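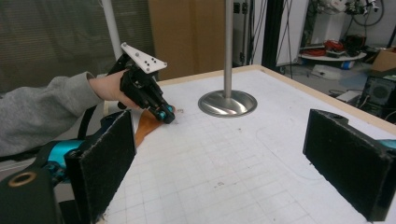

What is in the Stistley Rainfall Notebooks dataset? It holds daily rainfall readings copied from the paper notebooks kept at Stistley and three neighbouring properties, one row per reading.

December 22, 2021
By Lorraine McKinnon

Filed under: Open data / Weather & water

# Stistley Rainfall Notebooks, data card

## Contents

- `readings.csv` — date, gauge, amount in millimetres, page number
- `gauges.csv` — gauge name, height above sea level, years in use
- `remarks.csv` — anything written in the margins, spelled as found

There are 618 notebook pages behind the readings. Each page covers one month at one gauge. Pages too water-stained to read are listed in `gauges.csv` under `missing_pages` and have no rows in the readings file.

## Units

The older notebooks are in points, with 100 points to the inch. These were converted to millimetres and rounded to one decimal place. The original figure is kept in `amount_raw`. Please check `unit_raw` before adding anything up, as the Pesier gauge went metric later than the others.

## Known problems

Readings were taken at 9 a.m. and belong to the 24 hours before. The Gulyás gauge is the exception: the rain was written against the previous day until the second notebook, and we have left it that way.

A blank can mean no rain or no reading. Where the writer put a dash or "nil" we entered 0. Otherwise the cell is empty.

About 400 rows carry the flag `accum`, meaning several days were measured together after someone had been away. Don't use them for daily extremes.

## Changes

The November release fixed two swapped columns in the Pesier sheets. Bevan Partington found the error and re-keyed the affected months.

## Use

Free to use and share with credit to "Stistley Rainfall Notebooks". Corrections are welcome — send the page number with them.

3 comments

Didier Guillot
Is the Tidska gauge coming? I have my uncle's books for it if you want them scanned.

Lorraine McKinnon
Yes please Didier, I'll email you.

Jirayu Jitpraphai
The margin remarks are the best part. Somebody was very cross about the cows.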